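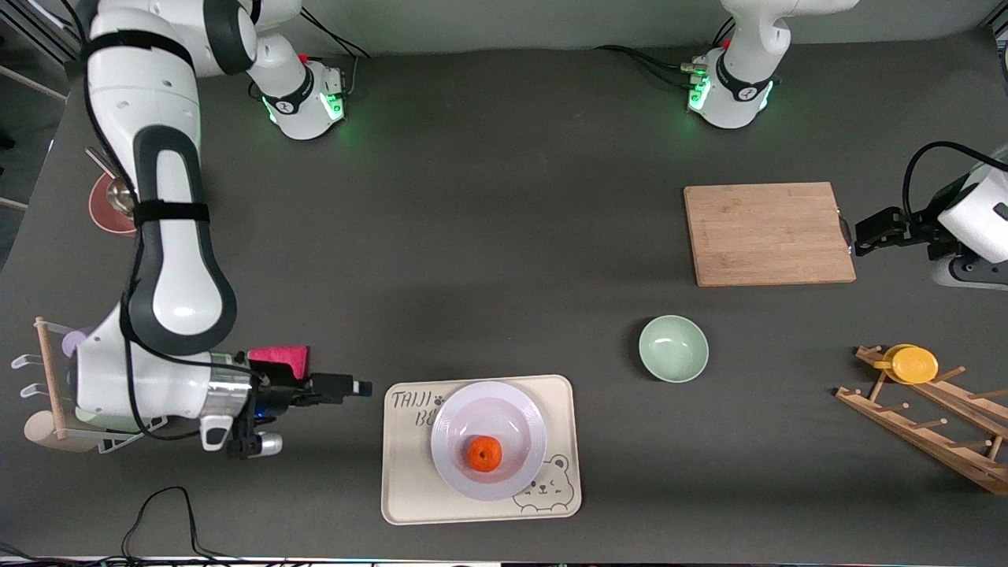

Hamisi Simiyu wrote to ask whether the board in the Clakent prep set can be bought without the bowl and the sponge, and whether it has to be oiled before first use. Yes to the first. No to the second, although it does no harm.

## Clakent prep set, item 688

The set consists of a bamboo cutting board, a small bowl and a sponge. It is meant for short preparation jobs: herbs, garlic, one or two vegetables, fruit for a lunch box. It does not replace a full-size chopping board and should not be used for carving or for splitting bone.

### Board

Rectangular, bamboo, light tan with a visible grain. Both faces are usable. If one face is kept for onion and garlic, mark the end with a pencil -- ink tends to bleed into the grain.

The board is supplied without feet. On a smooth worktop put a damp cloth under it, folded once. Rubber mats also work but leave a ring on some laminates.

Shade varies between batches. Boards bought together are normally matched, but a replacement may be lighter or darker than the first.

### Bowl

Small, pale mint green, slightly lighter on the inside. It holds what comes off the board, or the peelings. There is no lid. Mint is the only colour listed; the grey was withdrawn in June and will not return.

The bowl is not suitable for the oven or for direct heat. It may go in the dishwasher on either rack.

### Sponge

Bright pink, with a darker underside. Treat it as a consumable. Replace it when it no longer springs back after squeezing, or when it smells after rinsing. Refills are sold in packs of 4.

## Care of the board

1. Wash by hand in warm water with ordinary washing-up liquid. Do both faces, even if only one was used.
2. Dry with a cloth straight away.
3. Stand on a long edge until fully dry. A board left flat on a wet surface will cup.
4. Oil when the surface looks chalky. Food-grade mineral oil is suitable; olive oil goes sticky.

Do not soak it, and do not put it in the dishwasher. Splits caused by either are not covered by the guarantee.

A board that has cupped slightly can often be recovered. Wet the hollow side, lay it hollow side down on a dry towel with a weight on top, and leave it overnight. Mercy Nyanda at the Bañuelos counter reports that this works on most returned boards, but not on those already split at the end.

## Ordering

| Part | Sold separately | Guarantee |
|---|---|---|
| Board | yes | 2 years |
| Bowl | yes | 2 years |
| Sponge | refill pack only | none |

Orders go out within three working days. Boards are wrapped in paper; please check the corners before signing for the parcel, as corner damage reported later is difficult to claim from the carrier.

Trade enquiries: Caroline Bakilana, Tekier.

Page revised July 2024.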